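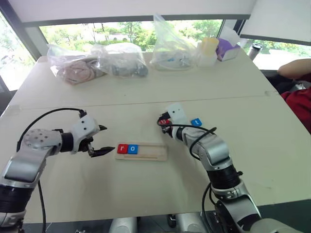 A wooden letter tray with the tiles "r" and "o" in its slot. A blue "t" lies on the white tabletop.

Zaugg to widen letter tray line in May

5/27/25 - Zaugg will sell its wooden letter trays to schools in Brivbridge and Flokunport under a supply deal with Ovwood, the company said. The first order covers 735 trays. A further 595 are to be delivered once storage space is ready in Flokunport.

The tray is a light rectangular board with a long recessed slot that holds lowercase letter tiles in a row. Tiles are printed in white on red or blue.

Product manager Annelies Widmer said the slot depth was set so that children aged four and five can lift a tile out without tipping the board. "The slot is the only part we changed from the earlier tray," she said.

Replacement tiles will be sold separately. Prices have not been released.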